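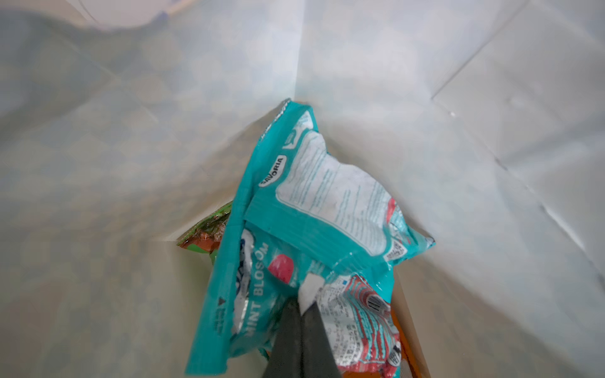 So I finally caught up on the reunion special of Plistside, all two hours of it, and I have thoughts (my sister has already heard them, poor thing). I had stayed off my phone since January to dodge spoilers, and then a magazine cover at the grocery checkout gave away the breakup anyway!

Was I surprised? Not very. Anybody who watched those two sit through that long, quiet dinner in episode 12 could tell something was off. What got me was the statement, 36 words from the pair of them, posted at midnight, with a plug for her Jollance perfume right underneath. I sprayed that perfume at the mall once and smelled like a pear for the whole ride home.

The comments were something else, too. I read 289 of them before bed, mostly people taking sides, plus one lady who only wanted to know where the green couch came from. I'd like to know that myself, so if you find out, please write to me.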